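Sinedance, the Button Months

A gallery from the demonstration bench at Lightfoot
Posted 7/1/20 by Poppy Ellwood

Sinedance is our project to teach an arm to operate a control panel by showing it how, over and over, until one of us gives out. Every example is a person steering the arm through one small task while the cameras record. The model gets the recordings. We get sore wrists and strong opinions about banana plugs.

Three views of the bench follow, the first from the head camera and the other two from a wrist.
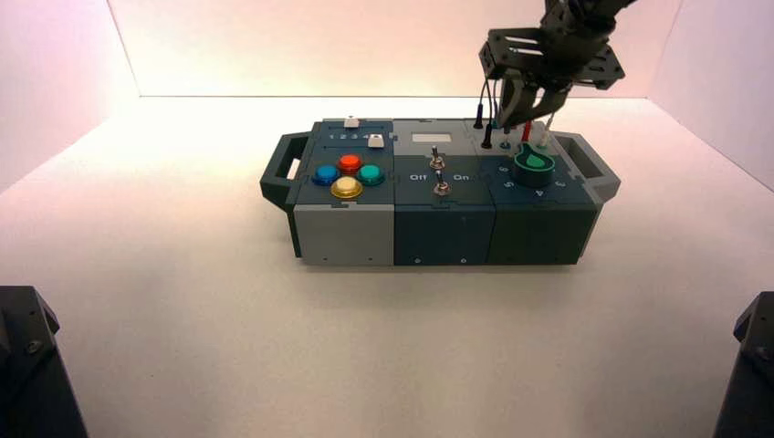
Gripper over the plugs. Red is the one directly underneath, with all its relatives crowded in.

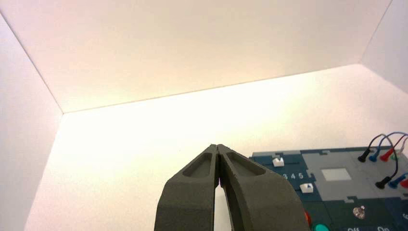
Fingers nearly shut, board off to the right. Lower slider just past the 5.
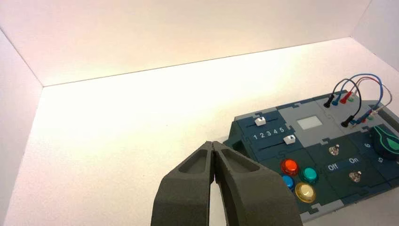 Same bench, with all four buttons in view and the little display keeping its thoughts to itself.

Our count stands at 592 accepted demonstrations, which sounded like a lot until Hülya Ekinci divided it up by task and put the result on the wall. Buttons are doing very nicely. Everybody likes pressing buttons. You can press one, log it, reset and press the next before your coffee has cooled, and for most of January that was exactly how people padded their totals. So we had a lovely thick folder of button presses and 18 examples of moving a plug, a good share of them by Jarmila Krajčí, who claims to find it restful.

There is now a rota. The software picks the task and you do what it says. You may skip two per session, no explanation required, and Hayley Hebden has asked me to point out that "it's a plug again" was never an explanation in the first place.

A few things we have learned about collecting, for anyone setting up a bench of their own:

Start from different places. For the first couple of weeks we all parked the arm in the same tidy spot before recording, and the model concluded that the tidy spot was part of the job. It would go there, pause respectfully, then begin. Now the software gives you a starting pose and some of them are frankly rude.

Keep the fumbles, within reason. Marjorie Dunmore spent a whole afternoon deleting every take where the operator missed the switch and went back for it. They were untidy and she is a tidy person. The next model missed a switch, as models will, and carried on serenely flipping the air. We restored the takes. Marjorie has been gracious about this, in writing.

Write the instruction before you record. If you write it afterward you will describe what you did, and what you did may not have been what you meant. We have a take labeled "move slider slightly, then reconsider." It's a fair account of events and useless for training.

Move the sliders between takes even when the task has nothing to do with sliders. Same for the knob and the switches. A panel that always looks the same teaches the arm to recognize a panel that always looks the same.

And agree on what counts as done. We had two operators with two private definitions of "switch on," one of whom let go of the lever afterward and one of whom stayed holding it like a handrail. Both habits went into the training set, and the model learned to hover near the switch in an agony of indecision. The rule is that a take ends with the gripper open and well clear. It's on a card taped to the operator's desk, under the card about not eating at the operator's desk.

People ask how well it all works. The current model, which we call Pirunmont after a long lunch, presses the button you ask for nearly every time. Sliders it will move in the right direction and then stop wherever it feels fulfilled. The knob is coming along. Plugs remain a subject we change.

The next round of collecting goes on the Stonach rig, with its own cameras and a longer reach, so we'll find out how much of this carries over. Jarmila has already put her name down for the plug sessions. The other slots on that sheet are wide open, and I'd like them filled by Friday, in ink, by people who intend to turn up.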